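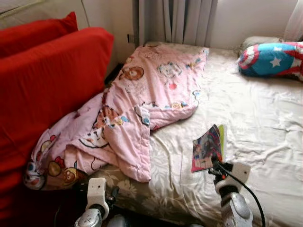 Learn > Families and Homes > Assisted Living

What Is Assisted Living?
By Balthasar Kuster
5 min read

Assisted living is a kind of housing for older adults who can do many things on their own but need help with some of them. A person who lives there is called a resident. Each resident usually has a private room or a small apartment, and shares a dining room and other spaces with the rest of the building.

It is different from a hospital. A hospital treats people who are sick or hurt, and most patients go home again. In assisted living, the building is the home. Residents pick their own bedtime, have visitors, and can go out.

What kind of help?

The helpers are called care aides. They help with jobs known as activities of daily living. These include bathing, getting dressed, eating, using the bathroom, and getting in and out of bed. One resident may need help with a single job, such as buttoning a shirt. Another may need help with most of them.

Many residents also need help with medicine. The staff keep a chart that shows which pill each person takes and at what time. After a pill is given, an aide signs the chart.
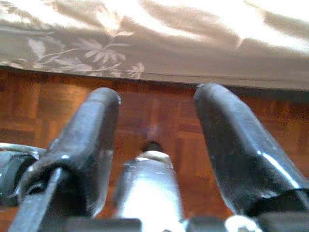
How does the staff know what to do?

Before a resident moves in, a nurse asks a list of questions. This is called an assessment. Can the person walk up stairs? Do they remember to drink water? The answers are used to write a care plan -- a set of written instructions for that one person. The plan is checked again later, and it changes if the resident needs more help or less.

Suppose a resident named Mrs. Egger moves into Room 222 at a building called Piltesdale. Her plan says she dresses herself but needs an aide beside her in the shower. If she hurts her wrist in August, the nurse adds help with dressing. When the wrist heals, that line is removed.

Who pays for it?

Residents pay rent every month, as in other apartments. Care is often charged as an extra amount. If the rent is $2000 and the care costs $300, the bill for the month is $2300. The money may come from savings, a pension, or insurance. In some places the government pays part of the cost.

Can children visit?

Yes. Most buildings ask visitors to sign in at the front desk -- this tells the staff who is inside if there is a fire alarm. Visitors who have a cold or a fever should wait until they are well.

Words to know

Resident: a person who lives in the building.
Care aide: a worker who helps with daily jobs.
Assessment: questions and checks that show what help is needed.
Care plan: the written instructions for one resident's care.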